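How to Run a Gripper Demo at an Open Day

4 min read

By Notburga Hofstetter

We ran a pick-up demo at the Taltis open day on 21/06/2025. Visitors drove a simulated arm from a keyboard and watched the wrist view on a big screen. These are the steps we used, with the settings we ended up keeping.

What you need

- A laptop that can run the simulator at full speed while plugged in
- A second screen, turned toward the visitors
- A keyboard or game controller for the visitor
- A spare of whichever one you choose

Step 1. Build a small scene

Use one table and one object. We started in April with a full kitchen and visitors spent their turn looking for things. Pick an object people know and that has a clear long side, so they have to think about which way to turn the hand. Keep the table texture plain enough that the object stands out on a cheap projector.

Step 2. Limit the controls

Turn off every joint command and leave only move, rotate, and open/close. Print the keys on a card and tape it next to the keyboard. Set the top speed to a third of normal. Mathias Nägeli had it at half for the first 14 visitors and most of them overshot the table.

Step 3. Set the start position

Save a start position with the hand above the object and the fingers open. Bind it to one key. We used Home. Each visitor should start from the same place, and the helper should be able to reset without touching the mouse.

Step 4. Talk the visitor through the approach

Give the instructions in this order:

1. Turn the hand until the fingers are on both sides of the object.
2. Lower it slowly and stop before the fingers touch the table.
3. Check the gap on the big screen.
4. Close.

Wait at item 3. Let the visitor decide if the position is good. If one finger is much closer than the other, ask them to move sideways and look again. 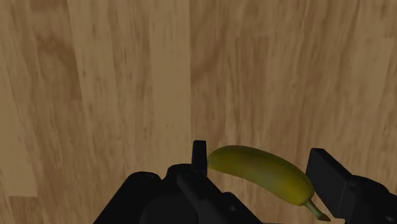

The banana task in the simulator, with the fruit between the parts of the gripper.

Step 5. Lift and reset

Have the visitor raise the hand straight up and hold it for a few seconds. If the object drops, press Home and give them one more try. After that, move to the next person. A turn takes 4 minutes with this setup, and the line stays short.

Step 6. Save the runs

Turn logging on before the doors open. We saved 37 runs and the folder came to 1240 MB, so check your disk space the night before. Name the files by run number only, with no visitor names.

Related

- Setting Up a Second Screen for Simulator Demos
- Grastora Lab Tour: Notes for Group Leaders
- Mapping a Game Controller to Arm Commands
- Wirer Open Day Checklist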